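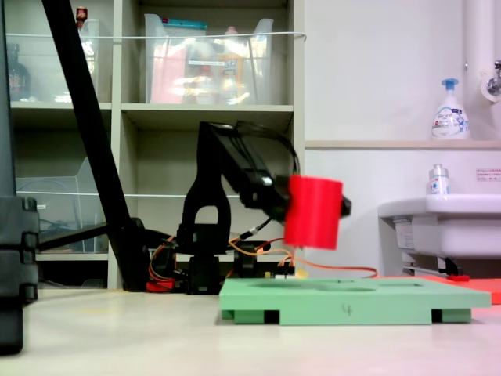 Le plateau vert et un cylindre rouge, côté atelier de Grirnbridge.

Projet Fluniline – jeux de plateaux à alvéoles
Rapport d'avancement no 2, à l'attention du fonds Kemeys
Période couverte : de février à avril

1. Où nous en sommes

Le premier rapport annonçait des plateaux « en voie d'achèvement ». L'expression était optimiste, vous nous l'aviez fait remarquer, et nous l'avons retirée de notre vocabulaire. Les plateaux existent. Ils tiennent sur leurs pieds, ils portent des numéros et l'on peut poser des cylindres dans leurs alvéoles, ce pour quoi la subvention avait été demandée.

Pour mémoire, Fluniline est un matériel de tri et d'empilage destiné aux ludothèques et aux salles d'activité. Chaque jeu se compose d'un plateau à alvéoles rondes, d'une série de cylindres et d'une fiche de consignes qui tient sur une page. La fiche a longtemps tenu sur six. Nous considérons cette réduction comme un résultat à part entière, même si le tableau de suivi ne prévoit pas de case pour elle.

2. Les plateaux

Le plateau 4 est celui que nous retenons pour la suite. Le vert clair a été choisi après une discussion dont nous vous épargnons le compte rendu : il s'agissait surtout d'obtenir un contraste franc avec le rouge des cylindres, et à ce titre il fait l'affaire. Les alvéoles sont peu profondes. Une version antérieure les voulait nettement plus creuses, avec pour effet qu'un cylindre posé y restait, et qu'il fallait retourner l'ensemble pour le récupérer. Les testeurs les plus jeunes ont trouvé l'opération très drôle, les adultes un peu moins.

Les pieds sont restés. Ils avaient été supprimés sur le plateau 3 par souci d'économie, puis réclamés par toutes les personnes qui ont essayé de soulever ledit plateau 3 d'une table lisse avec les ongles courts. Surélevé, le plateau se prend par-dessous et se range sans négociation.

Le numéro est toujours écrit à la main, en noir, sur le chant avant. La charte graphique prévoit un marquage imprimé. La charte graphique est en cours de relecture depuis notre premier rapport ; en attendant, le 4 manuscrit a le mérite d'être lisible de loin.

3. Les cylindres

Nous avons commandé 125 cylindres rouges à l'entreprise Fukasa. La livraison est arrivée complète, dans un carton nettement trop grand, accompagnée d'un bon de livraison au nom de quelqu'un d'autre. La teinte est la bonne. Nous avions demandé un rouge qui se distingue à la fois du vert du plateau et du saumon de la plaque voisine ; sur ce second point, le résultat est convenable à la lumière du jour et discutable à partir de cinq heures de l'après-midi. Nous ne proposons pas d'y remédier sur ce budget.

Reste la question du bruit. Un cylindre qui tombe d'une table s'entend dans la pièce d'à côté. Plusieurs structures partenaires nous l'ont signalé, l'une d'elles en termes assez vifs. Une pastille de feutrine sous chaque pièce est à l'étude.

4. La table et les étagères

L'installation à Grirnbridge est terminée. Les essais se font sur une table claire, le plateau vert devant, la plaque saumon derrière lui, à droite. Les casiers ouverts contre le mur accueillent le reste du matériel dans des bacs en plastique transparent. Le choix du transparent partait d'un bon principe : on voit ce qu'il y a dedans. On voit aussi, de ce fait, que le classement par couleur décidé en février a vécu.
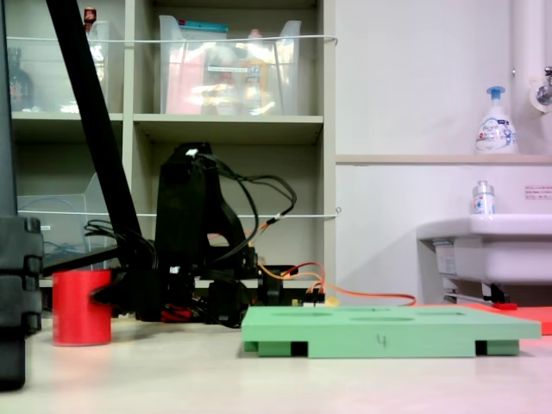 Cylindre rouge debout à gauche de la table, plateau 4 au premier plan, bacs transparents dans les casiers du fond.

Un étiquetage des bacs est prévu pour le prochain trimestre. Il l'était déjà pour celui-ci. Les étiquettes sont achetées, et nous avons bon espoir de retrouver le bac dans lequel elles ont été rangées.

5. Dépenses

À la fin du mois d'avril, 3597 euros ont été engagés. Les cylindres en représentent la plus grosse part, devant la fabrication des plateaux et le mobilier de rangement. Il reste 1593 euros disponibles. Les justificatifs sont joints dans l'ordre du tableau, à l'exception de la facture de transport, que le fournisseur a établie deux fois avec deux montants différents ; nous avons réglé le plus bas et attendons de ses nouvelles.

Aucun dépassement n'est à signaler. Une ligne a été sous-consommée, celle des « frais de réunion », notre salle habituelle ayant perdu sa cafetière.

6. Difficultés et demandes

Le calendrier accuse un retard de trois semaines sur la fiche de consignes, dû aux relectures successives. Le mot « alvéole » a été contesté, remplacé par « creux », puis par « rond », puis rétabli. Nous le tenons pour définitif.

Nous sollicitons par ailleurs votre accord pour affecter une partie du solde à l'achat de couvercles. Les bacs actuels sont ouverts dès que l'on s'en sert et le restent volontiers ensuite, et la poussière n'était pas prévue au cahier des charges.

7. Prochaines étapes

Fabrication d'une petite série sur le modèle du plateau 4, avec la même hauteur de pieds.
Essai des pastilles de feutrine, puis envoi d'un jeu à la structure qui s'est plainte du bruit.
Impression de la fiche de consignes.
Étiquetage des bacs.

Le prochain rapport vous parviendra à la fin du mois de juillet, accompagné de la facture de transport si elle a trouvé son montant.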